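Progress report to the Zamberg Fund, covering work from March through May
Prepared by Busisiwe Magagula, project lead

## 1. Purpose of the grant

The grant pays for a written guide and a set of sample texts for families who need to send thank you notes, sympathy replies, and wedding acknowledgments. The texts are given out free of charge in print at the Henham and Esquivel branch libraries and as plain files through the Taveneo card template site. This report covers the second of three funded periods.

## 2. Work completed

The sample collection now holds 327 texts, against a target of 300 for the period. Each text is filed by occasion, by relationship to the reader, and by length. Wedding acknowledgments are the largest group. Sympathy replies are the smallest and took the most editing time per text.

Editing followed the rules agreed in the first period:

- No sample is longer than 90 words.
- The gift or kindness is named in the first two sentences, with a blank for the sender to fill in.
- Gifts of money are thanked without stating the amount.
- Late notes carry one short apology and no explanation.
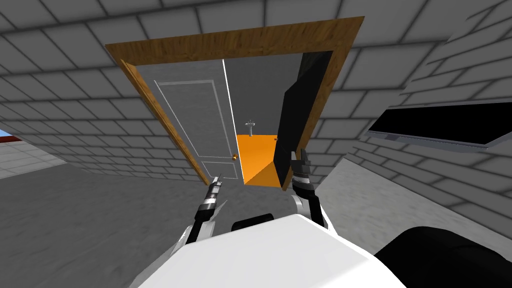

Are the samples meant to be copied word for word?

They can be, but each one has at least two blanks so that the finished note names the person and the gift. Readers who returned the comment slip mostly changed the closing line and kept the rest.

## 3. Distribution

The first print run was 2,000 booklets. Of these, 725 have been taken from the Henham counter. Esquivel received its cartons later and has not yet returned a count, so no total is given for the period. The booklet is 24 pages, stapled, in 11-point type. The type size was raised from 10 points after the first proof, which added four pages and moved the index to the inside back cover.

Plain files were posted in two formats. The word processor version keeps the blanks as underlined spaces. The text version marks them with square brackets, and a small number of users reported sending notes with the brackets still in place. 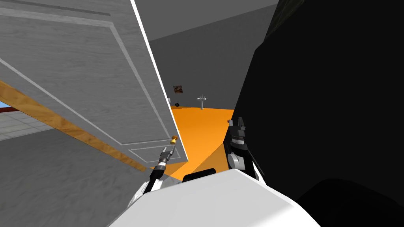 For that reason the text version now opens with a two-line reminder to search for brackets before printing. The same reminder will go into the word processor version at the next update, with the wording adjusted for underlines.

## 4. Reader comments

We received 166 comment slips. The most frequent request was for notes to a group, such as coworkers who gave one shared gift. The second was for notes to a person the sender has never met, usually a friend of the parents. Neither case was covered well in the first edition. Eleven group notes have been drafted and are in review.

Several readers asked whether a text message is enough. The guide's position has not changed: a message is fine on the day the gift arrives, and a written note should follow if the gift was mailed or the giver traveled.

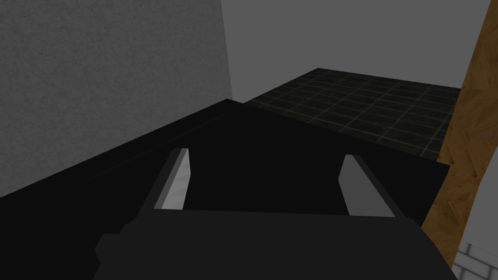
*Correspondence Guide Project | Plain Writing Unit*

## 5. Changes from the plan

Two items moved. The section on baby shower notes was split into notes sent by the parents and notes sent on behalf of a host. This delayed its layout by three weeks. The planned audio version was put off to the third period, when the sample texts will be final and will not need to be recorded twice.

The reading level check was done in-house. Nine samples scored above the grade 7 limit and were rewritten. Most of the trouble came from long opening sentences in the sympathy replies.

## 6. Spending

Printing came in under budget. Editing hours ran over, mainly on the sympathy section. The two differences nearly cancel, and no transfer between budget lines is requested. Receipts are filed with the budget sheet.

## 7. Work for the next period

1. Finish review of the group notes and add them to the plain files.
2. Draft notes to givers the sender has not met.
3. Collect the booklet count from Esquivel.
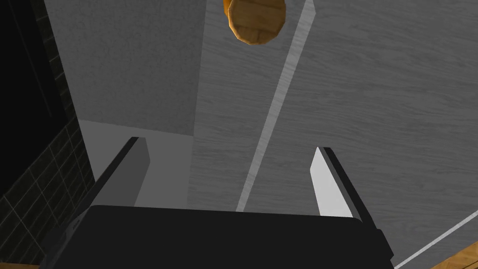

4. Record the audio version from the final texts.
5. Prepare the second print run, with the index returned to its own page.

The draft of the second edition will be sent to the Fund for comment before it goes to the printer.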